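3 October 2022

I slept late and started to work only after lunch. The home page for Brellia must be ready for review this week, and until now I have three versions and I like none of them fully. The first has a big photo header, the second is very flat with a lot of white, and the third is somewhere in the middle. Harish Marar looked at all of them and told me the third is "safe." I think he did not mean it as praise.

So I opened the flat one again. I took out the slider, because on my phone it was jumping, and I put one short sentence and one button in its place. The menu was also too long. It had 6 items and I joined two of them, so now it has 5. It sits in one line even on the small tablet that Bhavana Kurup uses for testing.

The background color took me more time than I want to write here. I wanted something warm, not the cold gray that I always choose. I tried sand, then beige, then a kind of honey color, and I saved the sand one. With dark brown text it reads well, also in the footer where the letters are small. 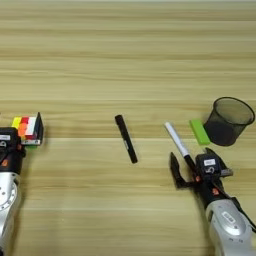
Evening

Call with Sumathi Thampi and Lena Wróbel. Lena does not like the sand color. She says it makes the white boxes look dirty on her monitor. On mine they look fine, but her monitor is better than mine, so I must check it tomorrow at the office. Sumathi asked about the loading time. I had compressed the header picture to 284 KB and she wants it still smaller, as many of their visitors come on slow connections. I promised to try.

We also spoke about fonts. In August I bought a license for Fleliner and I use it everywhere since then, maybe too much. Lena asked if I have any other font. We laughed, but I wrote it down.

After the call I made the cards on the services page a little narrower and moved the contact form up. Now the form comes before the map. I still don't know if the map is needed at all. I will ask Harish.

Tomorrow: header picture, the sand color on a good screen, answer to Senthil Fernandes about his invoice.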